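Sorting Candy, 4,000 Times

At a company called Turnico, two robot arms are being taught a chore that most children finish in a minute. The hard part is collecting enough examples.

The bag of candy is opened a little after eight in the morning. Ottilie Brunner pours part of it onto a wooden table, pushes the pieces apart with the side of her hand, and sits down at the controls. By lunch she will have put candy into plastic buckets dozens of times over, using hands that are not hers.

Brunner is one of four operators at Turnico, which occupies one floor of a former printing works. The company builds control software for two-armed robots. Its current project, known inside the building as Rallima, is a learning system meant to handle small loose objects. To learn, it needs recordings of the job done by a person steering the arms. Each recording is called an episode. The target for this task is 4,000 of them.

"People ask me how we program it," says Itsuki Ichikawa, who leads the project. "For this part we don't write rules about candy. We show it the job, and then we show it again with the candy in different places."

An episode starts with a spoken or written instruction, such as "put the red packets in the orange bucket." The operator moves a pair of handheld controls and the arms follow. The system stores the position of every joint, the opening of each gripper and the view from each camera. When the instruction has been carried out, the operator presses a pedal, the recording stops, and the table is rearranged for the next one.

The average episode in the candy set lasts 32 seconds. On a good day one operator can complete 180. Ichikawa does not push for more than that. In the first month the team tried, and the later recordings from each shift were full of rushed grabs that had to be thrown out.

Candy was chosen because it is awkward in several ways at once. Flat packets lie close to the table and slide when a finger touches them. Rolls turn away from the gripper. Wrapped sticks are thin, and if they are picked up near one end they swing. The wrappers are shiny, and a shiny surface looks different to a camera every time it moves.
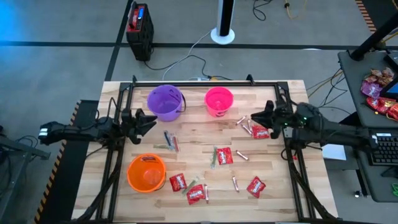
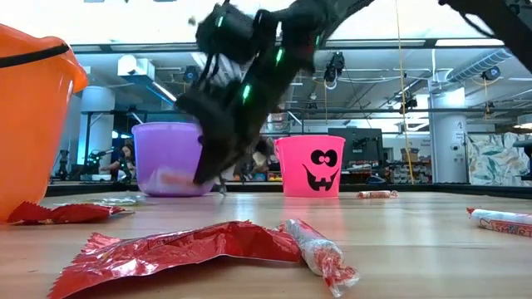

What makes a good example

Noreen Fitzgerald reviews the recordings. She works at the other end of the floor with two screens, playing episodes at double speed and marking each as keep, fix or discard. Fix usually means that the written instruction does not match what the operator did. Discard is for everything else, from a dropped connection to a sleeve across a camera.

She does not discard mistakes as a matter of course. If a packet slips and the operator goes back for it, the episode stays in, and she adds a tag so it can be found again. Early versions of the system had seen only clean runs. When they missed a piece they carried the empty gripper to the bucket, opened it and moved on to the next one.

"It had never seen anyone miss," Fitzgerald says. "So it didn't know there was anything to do about it."

The other thing she watches for is habit. Every operator has some. Brunner tends to start with the piece nearest to her. Chaiwat Yensuk, who works the afternoon shift, clears one kind of candy before he touches another. A system trained on one person would pick up that person's order of doing things along with the skill, so the shifts are mixed and the buckets change places between batches. A sheet taped beside the controls tells the operators which layout comes next.

Yensuk came to the job from a warehouse, where he drove a reach truck. He says the first week was tiring in a way he had not expected. There is no feeling in the controls, so he had to learn to judge a grip by eye.

"You squeeze and you look at the wrapper," he says. "If the wrapper bends, you've got it. After a while you stop thinking about it."

Wear and repairs

The candy does not last. Wrappers split and rolls come open at the twist, and a batch is replaced when the pieces no longer look like something from a store. Nikola Nedeljković, the technician, keeps the arms running and replaces the pads on the gripper fingers. He also checks the camera positions each morning against a printed pattern. A camera that has been bumped can spoil a day of recordings before it is noticed, and in November one did.

The next set is already planned. It uses the same arms and table, with hardware in place of candy: washers, short bolts and cable ties. Ichikawa wants to know how many new episodes the system needs once it has learned from the old ones. His guess is a few hundred. Fitzgerald's is higher, and she has written it on the whiteboard next to his.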